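Litter Corners, Scoops and Small Flats: Your Questions Answered

Filed under: Cats at Home > Tidy Living

Hello, and welcome to the page I should have written years ago. I'm Rima Dabbas, and I look after the advice side of things at Plitilside, which began as a little letter to friends with indoor cats and has grown into whatever it is now. Most of the post we get is about food or scratching, but the questions that come with the most apology attached are always about the litter corner. Please don't be embarrassed! Everybody with a cat has one, and everybody has stood in the hallway wondering where on earth to put the scoop.

I last went through these answers on January 6, 2024, with a pot of tea and a cat on the paperwork, so one or two are longer than they were before.

Where should I keep the scoop?

Near the tray, and somewhere you can reach without opening anything. I know that isn't glamorous. Plenty of readers write to say they've bought a lovely lidded bin or a drawer unit for it, and a few weeks later the scoop is living on the floor again because the lid was a nuisance at six in the morning. A hook on the wall does very well if you're allowed to put one up. If you aren't, a bit of bare surface in a corner is perfectly good, as long as it's somewhere you can wipe and nowhere near food.

Does it need a holder or a stand?

It doesn't need one, no. A holder keeps the crumbs of litter in one place, and that's pleasant, but then you have a holder to wash as well. I had a tall narrow one from Tolard for two years and I'm afraid I washed it far less often than I'd like to put in writing. These days I lay the scoop down flat on a hard surface and wipe underneath when I do the tray. If you do use a holder, choose one with a wide mouth so you can get a cloth right down to the bottom.

What sort of surface is best for a litter corner?

Something hard and smooth, without a deep texture. Stone, tile, lino and sealed worktop offcuts are all fine. Carpet is miserable, and those woven mats are nice under a paw but hold on to everything. Do check the care advice for your own surface before you put any cleaner on it, particularly with real marble, which can be marked by vinegar and lemon. I always start with warm water and a drop of washing-up liquid and see how far that gets me.

A patterned surface has its good and bad side. A busy, veiny grey will forgive you a great deal between cleans, and it will also hide a great deal from you, so run your hand over it now and then (or a pale cloth, if you'd prefer not to use your hand, and I wouldn't blame you).

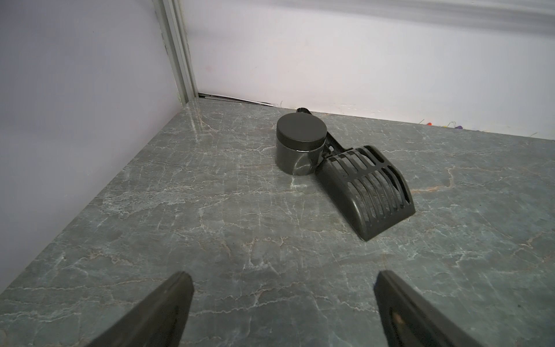

Scoop and lidded jar near the back wall, on a grey marbled surface.

What can I keep in a little jar beside the scoop?

All sorts. I've heard of bicarbonate of soda, spare hooks, treats for a nervous kitten who needs a bit of encouragement, and elastic bands for closing bags. A short round jar with a screw-on lid is my favourite shape for this because a cat can bat it about all afternoon and the lid stays where it was put. My one firm request is that you label it. A plain black jar tells you nothing at all, and if there's any chance of someone mistaking bicarb for something else, a strip of masking tape and a pen will save the bother.

Please don't keep strong-smelling oils in it, or anywhere near the tray. Many essential oils are harmful to cats, and a cat who dislikes the smell of her corner will simply choose another corner, usually the one with your shoes in it.

Slots or holes: which scoop should I buy?

It depends on your litter. Long slots let fine clumping litter fall through quickly, and raised sides stop the load sliding off as you carry it to the bag. For wood pellets you need wider gaps, or you'll be shaking the thing until teatime. Plastic is light, cheap and easy to rinse. Metal is stiffer and better at shifting clumps that have stuck to the bottom. I've used a Lesix metal one and a very ordinary plastic one, and I reach for the plastic one most mornings out of pure habit.

How do I get bits out of the gap where the wall meets the surface?

Oh, this is the question I feel most strongly about. That little line along the back is where everything ends up: litter dust, fluff, stray fibres, glitter from a birthday card you opened last spring. Wiping with a wet cloth first only pushes it further in and turns it to paste. Do it dry to begin with. My order goes like this:

Lift everything off the surface, the jar as well.
Run a dry, soft paintbrush along the join, pulling the bits towards you.
Vacuum them up with the narrow nozzle.
Wipe with a cloth that's damp but well wrung out.
Let it dry before you put anything back.

An old toothbrush will do if you haven't got a paintbrush, though it does flick things about. Corners with a ridged metal strip want the brush run up and down the ridges, following the grooves, and you'll be surprised how much dust those will hold.

Should I seal the gap?

If the panel doesn't sit flush and you own the place, a thin bead of sealant makes life much easier. Use one suited to both materials, and keep the cat out of the room until it has fully cured, however long the tube says that is. If you rent, do ask first. Majali, who answers our letters when I'm away, put up with a gap for a whole tenancy by tucking a strip of folded card into it and changing the card every April. It looked a bit homemade, but the litter stayed out.

How often should I clean the scoop itself?

I knock it off every day into the bag and wash it properly once a week, in hot soapy water, with a brush kept only for that job. Poke the brush through the slots from both sides. Rinse it well and let it dry completely, as damp litter dust sets like cement. Please wear gloves, and if you're pregnant or your immune system isn't at its best, hand the whole job to somebody else if you possibly can and have a word with your doctor or midwife about it.

When should I throw a scoop away?

When a slat snaps, or the front edge has gone rough, or it smells even after a good wash. Plastic gets scratched over time and the scratches hold on to odour. There's no set date for it. I've had one last 3 years and another give up after a single heavy tray.

Will my cat mind if I move things about?

Some do and some couldn't care less. The scoop and jar can usually wander a little without anybody taking offence. Moving the tray is a bigger matter, and I'd shift it a short way at a time over several days if you have the patience. If your cat suddenly stops using the tray altogether, or is straining, or is going back and forth to it without passing anything, ring your vet straight away and leave the furniture for later. A male cat who can't wee is an emergency.

Can I send in my own question?

Please do! We've had over 400 letters about litter corners alone and I've enjoyed every one, including the rude ones. Tell us what kind of litter you use and how much room you have, and I'll do my best, though the replies can be slow when the kittens start arriving.

Shared 2 times
3 comments

Related questions
Storing an open bag of litter in a small cupboard
Which bin for a one-bedroom flat?
Getting cat hair off painted walls
Moving house with an indoor cat
Washing soft beds without upsetting the owner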